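Ticket 3328: pads slip on thin knits
Opened by: Mattes Tiedemann
Assigned to: Gudrun Thiele
Status: open, waiting on second pad set

10 January 2019, Mattes
Swapped the Kröger fingers for the Zorkia pair on the hand-held unit and wow, what a difference! Same folding list as in December, 20 grasps per cloth. Kröger dropped 8 on ribbed knit. Zorkia has dropped none so far, but the left linkage feels stiff over the last bit of travel. Pivot screws are at the torque in the Rultby sheet.
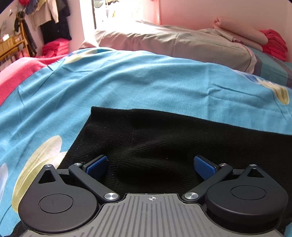 Stiffness first: I took the left arm off, cleaned the pivot, put it back, and it got better but didn't go away. Approach is the fun part. If I come down with the blue pads open in a V on either side of a raised fold, like with the black knit on the bed, they have something to bite on. Flat cloth is still hit or miss, and I'd love to try a softer pad there.

Gudrun
Great numbers! Please check the left spring. Part 605 came in two lengths and Costel found a mixed bag at Jondgate.

Mattes
Checked, and it's the long one! Short spring fitted, both arms now move the same. Rerunning the whole knit list tonight, then flat cotton.

Gudrun
Lovely. Leaving this open for the softer pads, Ottmar is sending two hardnesses.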